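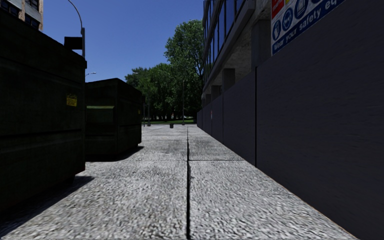
Figure 4. Simulated walkway used in the corridor-following trials. Large dumpsters stand to the left and construction hoarding to the right, with trees and grass at the far end.

By Audrey-Anne Sutherland and Lies Dekker
2020-04-27
12 shares | 2 comments

4.2 Free-space estimation on paved walkways

The sidewalk planner in Grilby takes a single forward colour image and returns a strip of ground judged safe to drive on. Earlier versions were tuned on open paths with a curb or a lawn on each side. Temporary obstructions of the kind in Figure 4 gave the most trouble, and the walkway map was added to the Jokodis simulator to study them.

Two properties of the map matter for the ground classifier. The first is texture. The slabs carry a coarse speckle of grey and white, and at short range this speckle produces strong local gradients that the original edge filter took for gravel. The second is the dark joint that runs lengthwise along the middle of the paving. A long, straight, high-contrast line pointing at the vanishing point looks much like a path border, and the unmodified classifier often placed the border there and gave up one half of the width.

We changed the border test so that a candidate line must separate two regions that differ in either surface class or estimated height. The central joint fails on both counts, as the paving is the same on each side. Cross joints are handled by the same test. They grow thinner and closer together with distance, and beyond a set range they are merged into the ground region without being tested one by one.

4.3 Shadow handling

The sun in this map is to the right of the path. The dumpsters cast a broad shadow over part of the left strip, while the right strip stays fully lit. The shadow edge runs diagonally, and the planner's first response was to steer along it. Dark green containers that are nearly black in the shade made matters worse, for the colour model merged the base of the nearer dumpster with the shaded ground in front of it.

The fix has two stages. A brightness-normalized copy of the image is passed to the ground classifier, and the boundary between container and paving is then taken from the depth estimate alone wherever the normalized colours are too close to call. The hoarding needed no such treatment. Its panels are flat and matte, but its lower edge meets the paving in a clean line and the original code found it without help.

4.4 Small obstacles

A short bollard stands in the middle distance, slightly to the left of the central joint. At this range it covers very few pixels. The planner is not required to detect it from the start pose, only to leave enough room to steer around it once it is confirmed in 4 consecutive images. Until then it is held as a low-confidence cell in the local map, with a decay time set in the Gosselin configuration file.

4.5 Evaluation

We drew 1,793 images from the map, with start poses shifted sideways and in heading, and labelled the drivable strip from the simulator's own ground mask. The sun angle was left fixed. Images in which the camera faced a container or the hoarding directly were kept in the set and scored in the usual way.

The remaining errors fall mostly at the end of the path, where the paving narrows to a thin wedge and meets the grass. The classifier tends to stop short of the grass, which costs little, as the strip is re-estimated long before the robot gets there. Varying the sun angle is left to the next release of the map.

Related items
Clollesix: a log viewer for path planners
Depth estimates at low camera heights
Jokodis simulator, notes on the January release
Gosselin configuration format, revised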